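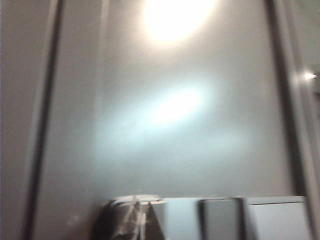 Report on a visit to the Grirnport automation centre, November 2023
Prepared by Leonilde Salgado for the Brokerport Workplace Safety Network

Members of the Network were received at Grirnport by Barış Taşdemir, who manages safety practice for the Zomon group. The purpose of the visit was to see how the centre applies its written rules for robot arms working near staff, ahead of the revision of our own guideline.

The centre revised its rules in July. Every new task now requires a risk assessment signed by two people, one of whom must not belong to the team that wrote the program. A change of gripper, tool or wrist camera is treated as a new task, and the assessment must be redone before the arm is moved under power. Mr. Taşdemir acknowledged that this had been unpopular at first and had delayed some trials.

Visitors are given a 16-page induction booklet and must sign it before going past reception. Our group was also shown the log in which stops are recorded, including those made as a precaution. Entries are reviewed every 60 days. 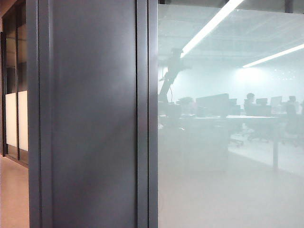
The open-plan office seen through the glass, with staff at the long desk.

Discussion at the window turned to work done close to doors and glazed partitions. The centre's rule is that reflective surfaces are noted in the assessment, as glare can affect what a camera picks up. Speed limits for these tasks are set by the assessor and may not be raised by the operator. Members asked whether the same limits apply during maintenance. They do, although the Morais site follows a separate procedure, which we have requested in writing.

The Network will consider adopting the rule on gripper changes. Members felt the wording on precautionary stops needed more work before it could be used in smaller shops. Comments on this report should be sent to the Brokerport office.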